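The Room Above Lerkgate

Tirta Ong had taught the six o'clock class above the hardware store on Lerkgate for eleven years, and for most of that time the same woman had put her mat in the back left corner, next to the radiator. Her name was Mrs. Fung. She was there before the door was unlocked and she did not talk on the stairs.

In October she stopped coming.

Tirta noticed on the first morning and said nothing. People got colds. They visited their children. On the second morning one of the newer students, a tall man who worked nights, unrolled his mat in the corner by the radiator, and Tirta almost asked him to move. She went to light the lamp instead.

"Inhale, arms up," she said. "Exhale, fold."

The class folded. A bus stopped outside and went on. Tirta walked between the mats in her socks and pressed a palm flat between one student's shoulder blades, and then another's. When she got to the corner she put her hand on the tall man's back and felt him hold his breath.

"Keep breathing," she told him.

After class she looked up Mrs. Fung's number in the card box. The card was in her own handwriting from eleven years ago. It gave an address on Cosance Street, a phone number, and under the line for injuries the word "none." She called the number and it rang until she gave up.

She had studied in a town called Rarora when she was twenty-six, in a house at the end of a dirt road, with a teacher who never once praised her. There were 32 students, and he knew when any of them was missing. If you didn't come he sent somebody with a pot of rice. He didn't ask if you were sick. The rice was set down inside the door and the person who brought it went away. Tirta had been sent with the pot two times and had received it once, when she had a fever and was ashamed of being in bed.

She thought about the rice while she swept.

That evening she did her accounts at the kitchen table. The rent on the room was going up to 3000 in the new year. She had 2827 in the studio account, and the heating bill hadn't come yet. She wrote both numbers on the back of an envelope and looked at them. Then she turned the envelope over and wrote down the Cosance Street address, and put on her coat.

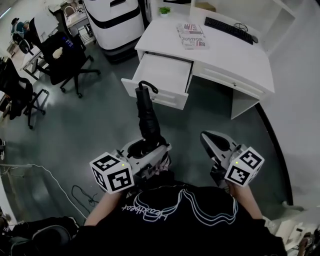

It was a brick building with a row of buzzers. The name Fung was still on the second one. Tirta pressed it and waited, and after a long time the door clicked without anybody speaking.

Mrs. Fung was standing in the hall upstairs in a gray cardigan. Her right arm was in a sling. She looked smaller in shoes.

"You found me," she said.

"You're on a card."

"I forgot about the card." She stepped back to let Tirta in. "I fell off the step stool. I was getting the big pan down. It's the wrist, and something up here." She pointed at her shoulder with her good hand. "They put a pin in it."

"You could have called me."

"And said what?"

Tirta didn't have an answer to that. She took off her shoes and put them next to the others. The apartment was warm and smelled of toast. On the floor of the front room there was a mat, an old blue one Tirta hadn't seen before, worn through at the places where the feet went.

"I get down there in the morning," Mrs. Fung said, when she saw her looking. "At six. I can't do any of it. I sit, and then I lie down, and then it takes me ten minutes to get up again."

"How do you get up?"

"Badly."

"Show me."

Mrs. Fung looked at her for a while. Then she lowered herself onto the couch, and from the couch to the floor, with her left hand on the cushion. She sat on the mat with her legs out. To get up she tried to roll onto her left side and push, but her knees were in the wrong place and she tipped back. She tried again. Her face got red.

"Stop there," Tirta said. She knelt down. "Bend the bottom knee. More. Bring it in under you. Now let your head hang, it's heavy, don't carry it. Put the hand here, closer. Exhale and push."

Mrs. Fung exhaled and pushed. She came up onto her knees and stayed there with her eyes closed.

"Again," she said.

They did it four more times. By the last one she could get from her back to her feet in the time it took to breathe in and out three times, with one hand on the couch at the end. She sat down after that and asked Tirta if she wanted tea, and Tirta made it, because it was easier with two hands. The big pan was on the stove. It was full of water and nothing else.

"Did you ever get to cook whatever it was?" Tirta asked.

"Soup. No. My neighbor filled that for me and then I couldn't lift the bag of beans." Mrs. Fung drank some tea. "Who's in my corner?"

"A man who works nights. He holds his breath."

"It's the radiator. You're afraid you'll touch it. I held mine for a year."

"I didn't know that."

"You told me every day to keep breathing," Mrs. Fung said. "I assumed you knew."

Tirta washed the cups. She found the beans in the cupboard under the sink and poured half of them into the pan, and cut up an onion and two carrots. Mrs. Fung told her where the salt was and then told her it wasn't enough. They didn't talk about the rent. Tirta had thought she might bring it up, since Mrs. Fung had kept the books at a lumberyard before she retired, but the envelope stayed in her coat.

It was past nine when she got her shoes on.

"The doctor says spring," Mrs. Fung said from the doorway.

"You could come and lie down in the room. You can do that now."

"There are the stairs."

"There's a rail on the left side."

Mrs. Fung thought about it. She moved the fingers that stuck out of the sling, one after another.

"Put him on the other side of the radiator," she said. "He'll want the heat by December."

"All right," Tirta said, and went down to catch the bus.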